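# What a Shared Table Collects

Project report, 20th October

For this project I studied the big white table in the Trarnach common room, which everyone uses and which only gets cleared when there's no room left for a plate. In July I started a log. By the end it had 409 entries, most of them coffee-related.

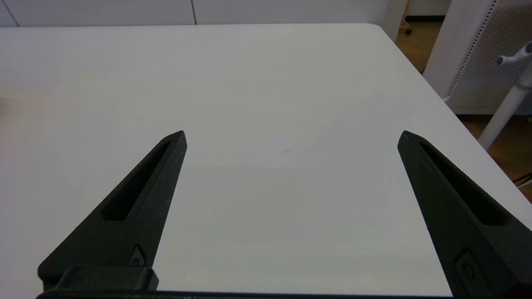 What counts as clutter? Anything left on the table after the person using it has gone – my own mug included, on two painful occasions.

The sorting rules came from the Moltonus handbook, which runs to 50 pages and spends very few of them on coffee. Crumpled foil was my main problem. Is a squashed little metal capsule packaging, metal or food waste? I gave it a column of its own, and 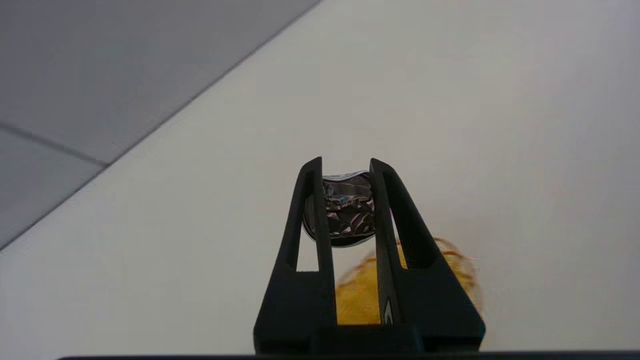 that column filled up faster than any other. Soft things got a column too, mostly sponges and cloths that had wandered over from the sink.

Results: the table stayed clear longest when the bin stood right beside it. Signs did nothing. My second sign was used as a coaster.

If I did this again I'd start with fewer columns – and drink tea.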